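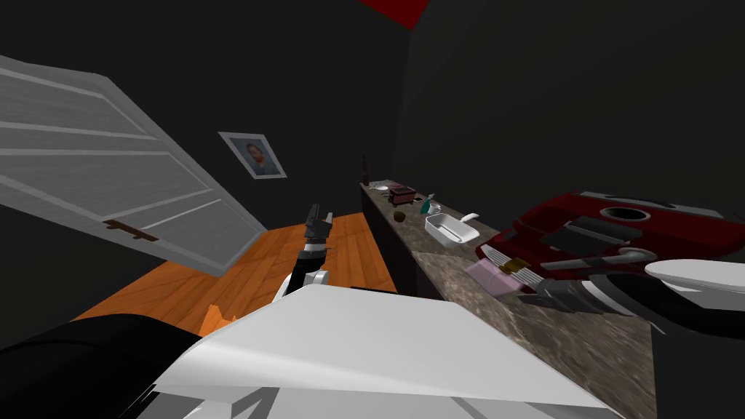
Talk notes, Jiltside evening class. Slot is 4 minutes longer than last time, which I intend to spend drinking water.

Start with the kettle question. Ask who has one at home that dribbles down the front when you pour. Wait for hands. Then ask who has taken it back to the shop. Fewer hands, usually none. Let them look at each other for a moment.

Tonight is about why we put up with small bad things for years and complain loudly about big ones we meet once. My own teapot has dripped on every tablecloth I own. I have had it since March of a year I would have to look up. I have written two letters about a train.

Say who I am here. Keep it short. Mention the repair stall at Vullow, skip the prize.

First story: Geert Boersma and the drawer. Geert had a kitchen drawer that opened only if you lifted it and leaned left. He taught the trick to his wife, both children and a lodger. When they sold the house he wrote it down for the buyers, with a diagram. The repair, when the buyers did it, was one screw. Pause. The lodger apparently still leans left at drawers.

Point to make: we are very good at learning. It takes a couple of days to get used to a fault and after that it belongs to the house, like the smell of the stairs. Visitors notice. We tell them "oh, you have to jiggle it" and feel faintly proud.

Second story: the Ahmadpour lamp. Pass the lamp round at this point if I have remembered the lamp. Switch is on the cord, behind wherever you put it. The shop sold 900 of them in its first year and 2 came back, both for the colour of the shade. Keisha Begay, who ran the counter, used to ask customers buying a second one how they were getting on with the switch. "Terrible," they said, and paid.

(If someone says people get what they pay for, agree politely and move on. It was not a cheap lamp.)

Now the harder bit. Ask them to picture their own front hall and walk through it as a stranger with shopping. Give them a full minute. Do not fill the silence, I always fill the silence. Then each person writes down one thing they step over, nudge shut or hold with a foot.

Take some answers from the floor. Likely ones: the bathroom lock, the coat hook that drops coats, the bin. There is always a bin. Last time a man of 70 described a gate for so long that I had to drop the section on taps, and I think the evening was better for it.

Section on taps. Cut if there is a gate.

Which way is hot? Voltano made a mixer tap with no marking on it at all, very handsome, and the café over the road had one fitted. Within a week there was a paper label stuck on it saying HOT. The label is the most honest piece of design in the building — somebody wanted a thing, and wrote it down where it was needed. I collect these labels now. Read out three from the notebook, finish with PUSH (NO, HARDER).

Closing. Go home, choose the thing on your paper, and mend it or complain about it before you get used to it again. I will be doing the teapot. I said that last year as well.

Questions. Chairs go back against the far wall, and I need my lamp.

Contact: notes and bookings via the Jiltside office | © 5 Aug 2018 | Back to top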